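The folding club at Idness

On Tuesday afternoons the last bell at Favwood Secondary goes at 3:05, and by quarter past there are students in Room 6 arguing over who gets the stools. The club has no formal name. The timetable calls it Robotics Extension. The students call it Laundry.

Ilse Heitmann, who teaches design technology, started it after the regional challenge at Idness added a household category. Most schools that enter build something that rolls. Heitmann's group picked towels. A towel never lands the same way twice, and a program that works on a block of wood is no use on it at all.

"They thought it would take a month," she says. "I let them think so."

Each run begins with a towel on the marble-patterned floor of the rig, and a student watching the close view from the gripper.

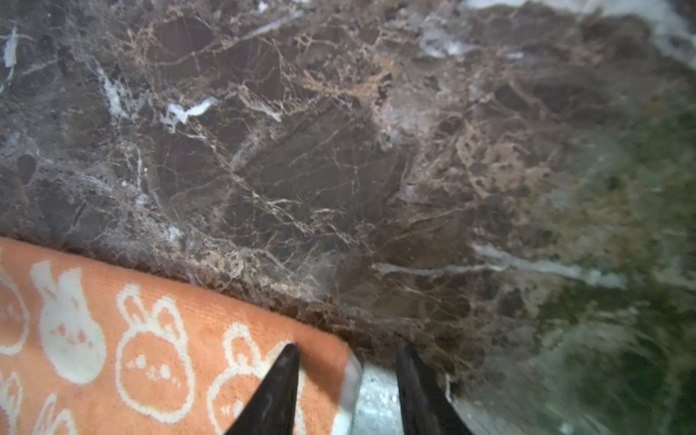
Gripper's view of the orange bunny towel at Favwood.

The students drive the arms by hand first, one pair of arms copying the movements of another, and every attempt is recorded. The recordings are then used to train the software that will do the job alone. Last term the club logged 3280 attempts. Of those, 605 were thrown out, mostly for a corner that slipped or a driver who stopped halfway to answer a friend. The rest went into the program they call Teven, named after the street where two of the Year 11s live.

Heitmann makes them write up the rejected ones as well. A student who bins a run has to say what went wrong in a sentence, in the logbook, in pen. Some of the entries are short. "Grabbed two layers." "Grabbed nothing." One says only "my fault".

Colour has been a useful lesson. The group wanted patterned towels and patterned surroundings from the start, so the software couldn't get by on recognizing one plain shape against a blank background. The leopard print walls were a student's choice and were put to a vote. It was close.

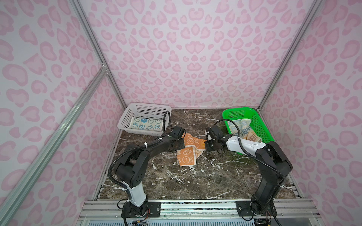

Getting two arms to cooperate is where most of the time goes. One arm can pick up a towel without much fuss. Two arms holding the same towel can pull against each other, or meet in the middle, and the club spent most of January on timing alone. They slowed everything down and then brought the speed back a little each week. The older students were impatient with this – one of them kept a chart on the whiteboard showing how long a person takes to fold the same towel, and the robot's line stayed well above it.

The budget is small. Rallis, a hardware supplier in town, gave the club $500 toward rails and fasteners, and the school covered the arms out of the same fund that pays for the kiln. Towels come from home or from the discount bin. Spare parts are kept in ice cream tubs, labelled.

At Idness the judges will ask for a full sequence, from a crumpled towel to a folded one, with no hands on the controls. Teven has managed it in practice, though Heitmann won't put a success rate on it until the students have finished testing with towels it hasn't seen before.

She expects to lose some of the group after the challenge. Exams are coming, and two of the best drivers have part-time jobs. Five younger students have already asked for a turn, and she has started them on the logbook.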